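Grants > Reports > Mololia Neighborhood Workshop > Summer Progress Report

Sun 26 August

Submitted by Bonifacio Urquijo

This report covers the second period of the Merkero grant. The grant pays for evening classes in clothing repair and for fitting out the two rooms we rent on the ground floor in Mololia.

Classes. We planned to offer 60 places and filled all of them. The hemming course and the zipper course had waiting lists. The course on knitwear was slower to fill, and we moved it from late afternoon to early evening, which helped. Two people dropped out in the first week and their places went to others on the list. The repair evenings are separate from the courses and have no sign-up.

Casutura, our sewing supplier, delivered the thread and interfacing on time. The needles came in the wrong size and were exchanged the following week. We still have one invoice open with them for the replacement bobbin cases.

Rooms. The front room is finished. The back room has been painted and the new outlets are in, but the floor by the sink still has to be leveled. The landlord has agreed to pay for the materials - we pay for the labor. I expect this to be done in September.

Furniture. We set aside 500 for tables and spent 400. The remainder has been moved to lighting, as agreed by phone. The tables are square with a light wood top, and two people can work at one without bumping elbows. 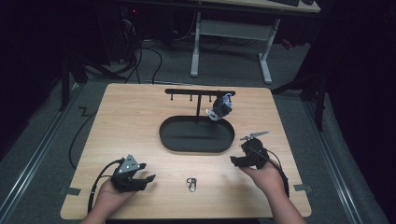 2 min read

Late or changed items. The printed course booklet is behind schedule. The text is written but the drawings for the chapter on linings are missing, and I would like to wait for them. The advanced tailoring course has been dropped for this year. Only 7 people asked for it, and the teacher we had in mind is not free.

Next period. The fall courses open for sign-up in September. We will repeat hemming and zippers and add a short course on mending work clothes. I will send the receipts for the lighting with the next report, along with the final bill for the floor.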